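November - pipeline bench, notes after the pressure run

Picked up where the last entry left off. The 3892 logger is back on the short test section and the new gasket set is in. The question for this week is still the one the Cuesta people sent over: does the Rornenitz line need a second compressor stop before the border meter, or can the existing one at Pimley carry the added flow through the winter.

Ran the section at 56 bar, held it overnight, read it again at 7:30. Drop was inside the band we set, though the first hour looked worse than the rest. I think that is the gas settling to room temperature. Left the chart clipped inside the back cover so nobody has to take my word for it.

Changed the valve order after that. The old sheet has the bypass opening before the drain, and on our rig that sends a bump through the meter every time. Swapped them and the bump went away on all 11 cycles. The sheet on the wall is still the old one. Please don't use it until I reprint. 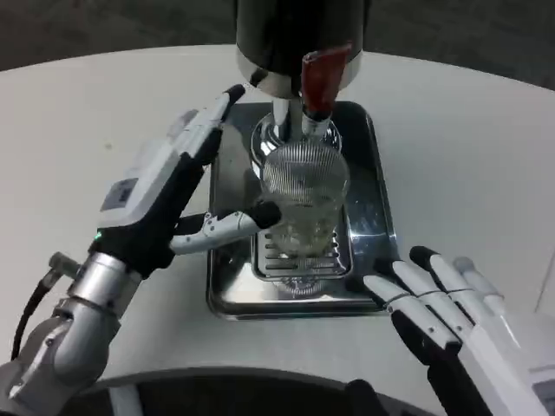 Left hand on the ribbed glass, under the black dispenser.

Flow model next. Put in the delivery numbers from the transit agreement draft, the one with the split between Plallora and the coast. Two things to note:

- The draft counts volumes at a different base temperature from ours. I converted everything to ours. If you compare with the Cuesta tables directly you will get a gap that isn't real.
- Plallora's share is written as a yearly figure only. I spread it evenly by month, and that can't be right for a gas buyer with cold winters. Need their monthly plan.

With the even spread, Pimley copes. With a winter peak of my own guessing it copes until late January and then runs short on suction pressure for several days. That was on the coarse grid, 200 cells. Went to a finer grid for the last stretch and the short spell got a bit longer, so it isn't an error from the grid size.

Not sending anything out yet. The agreement talks are stuck on the transit fee, and a half-checked result about a second compressor would get quoted by whichever side likes it. Once the monthly plan is in I'll rerun and write two pages, with the assumptions on the first one.

Odds and ends: the regulator on the left bottle creeps when it is nearly shut. Tagged it. The spare is in the drawer under the logger, still needs the right fitting. Solver settings are saved with the winter case, under the same name as last time plus a "b".

To do: reprint valve sheet, ask for Plallora monthly volumes, repeat the overnight hold with the room heater off.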